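The vote on the dogs

Well, the council did it. If you missed the livestream (and I don't blame you, it ran until past eleven at night), the lease on the Teltden track will not be renewed, and the last greyhound meeting out there will be in September. I've been chewing on it ever since and my sister says I should write it down and stop ringing her, so here we are.

I should say where I'm coming from. My grandfather took me to the dogs when I was 7. He gave me a two dollar coin and let me pick by colour, and I picked the red rug every single race because red was my favourite, and I came home with less than two dollars and a sausage roll inside me. I loved it. I loved the noise of the lure coming round and the old blokes leaning on the rail with their pencils. So I'm not one of those people who moved in next door and then complained about the floodlights.

But I've also had two retired greyhounds on my couch, and it's hard to have a dog with a pin in her leg asleep on your feet and still feel the way you felt at seven.
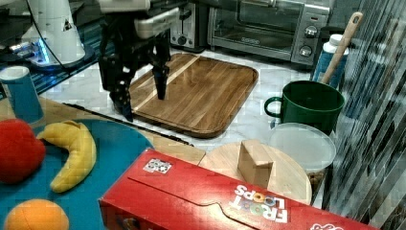 What was on the table

The motion was only about the land. I think that got lost in all the shouting. Council owns the paddock, the club owns the grandstand and the kennels, and the lease had a clause in it that let either side walk away with notice. There was a petition with 607 signatures asking for the lease to end, and another one from the club asking for it to be stretched out so they'd have time to find somewhere else. The club's wasn't as long but a lot more of the names had Teltden addresses, and I reckon that deserved more airtime than it got.

Thierry Charpentier spoke for the club. I don't agree with him on much, but he was good. He didn't yell, he didn't call anybody a greenie, he just went through who works there on a race night: the kennel staff, the vet, the woman who does the hot chips, the kids who walk the dogs out to the boxes for pocket money. Then he asked where the dogs would go between the last meeting and whenever a home was found for each of them. There are 51 dogs in the kennels right now. It was the best question of the night and the answer was a lot of paper being shuffled.

Someone from the rescue out at Irholm got up after him and said they could take a few, and that they'd need money for fencing to take any more. Fair enough too! Fences cost a bomb. A councillor said it could be "looked at in the next budget round", and you could hear the groan from the back of the hall even on my rotten laptop speakers. 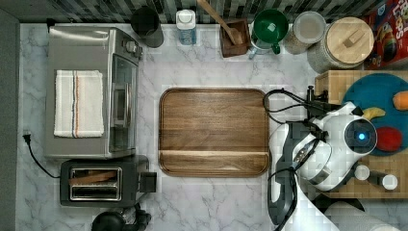
Thierry Charpentier

I rang him afterwards, which I was nervous about, and he was lovely. We talked for ages. He told me the club had tried to move once before, out to the showground at Flistitz, and it fell over when they priced the sand and the drainage. He says most of the trainers will give it away now and a couple will truck their dogs over to whichever track will have them, and the long drives worry him more than anything. He's also been trying to get people to sign up to adopt since well before the vote, and he was pretty cheesed off that the petition crowd never asked him about it.

I told him I'd signed the petition. There was a bit of a pause, and then he asked if I had room for a third dog.
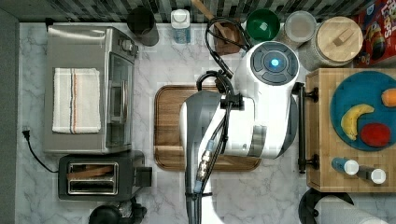

I said I'd think about it, and I have been. The yard's big enough. My current girl, Khúc (named by my neighbour, who sings to her over the fence, and it's Vietnamese for a piece of a song), is good with other greyhounds and terrible with everybody else's cats. The food bill is the food bill. I'd need another coat before winter sets in properly, and another bed, and they'd both end up on the couch anyway.

What bugs me is that both sides want the same thing for those dogs over the next few months and they're still not in the same room. If you voted for the track to close, or signed for it like I did, then some of this is ours to fix. Ring the rescue. Ring the club, even. They don't bite, and neither do the dogs, mostly.

The budget meeting is open to the public and you can put a question in ahead of time through the council website. Mine's going to be about the fencing. If anyone wants a lift from my end of town, leave a comment and I'll pick you up on the way, but you'll be sharing the back seat with Khúc.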